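A gripper built for soft corners

September 18, 2020
By Ashley Ackroyd
3 comments | 27 shares

Kayode Ezeani began the Odero arm in May, on a bench at the Jerura shared workshop, after two earlier grippers failed on the same class of object: small moulded plastic with rounded edges.

"Flat jaws on a curved wall give you a line of contact," he says. "The part rotates about that line as soon as the wrist accelerates. You can add force, but then you deform the lid."

The current version is a parallel gripper with a single linear rail carrying both fingers. Ezeani cut the plates himself over several weekends and had them anodized in one batch. Materials for the gripper and wrist came to $2,138. With the extrusion frame and cabling, the total stands at $2,794, excluding his labour.
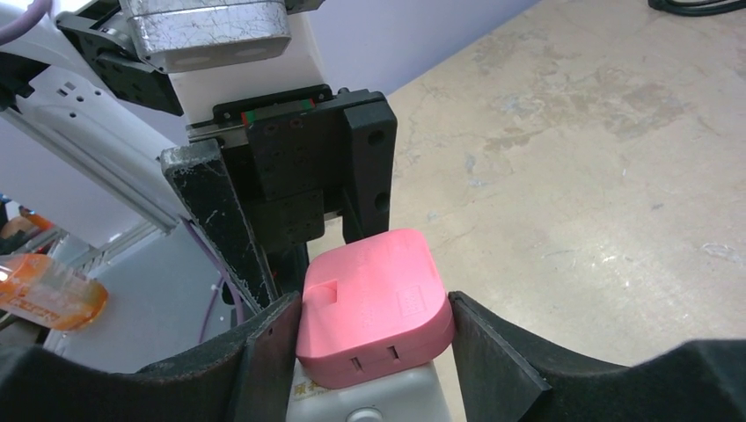 Finger geometry took the longest to settle. Ezeani drew the shells in May and has revised them several times, mainly to stiffen the root, where the first prints flexed under load. The inner faces stayed flat; compliance comes from the padding. He keeps a pink plastic case with softly rounded corners as the standard test piece, and says the seam around its side is the useful feature. "If the grip is too high, you're squeezing a lid. If it's too low, you foul whatever it's sitting on. The seam gives me a datum." The pads pick up scuffs, which he leaves alone until grip force at a given motor current starts to drift.

Tamunoemi Omoregie wrote the motion control. Her main contribution was a current-based stop that ends the closing move on a rise in motor load instead of a fixed position.

"Position control assumes you know the width," she says. "We don't want to measure every part. The threshold is set per material, and the filter runs at 500 hertz. Below that we were getting false stops from rail friction."

Cable routing remains unresolved. Ezeani wants the wrist bundle moved inside the arm, and Omoregie prefers it outside, where a broken conductor can be found without stripping the joint. The two have agreed to defer the matter until the rail is replaced with a preloaded one.

Drawings will be released once the finger mounts are final.

Comments (3)

Adesuwa Usman
What durometer is the pad? I've had trouble with anything harder than 40A on glossy parts.

Fatima Briggs
Agree with Omoregie on the external cables. I buried mine and regretted it the first time an encoder line failed.

Kayode Ezeani
@Adesuwa 30A, bonded. I tried 50A and it slipped on the corners.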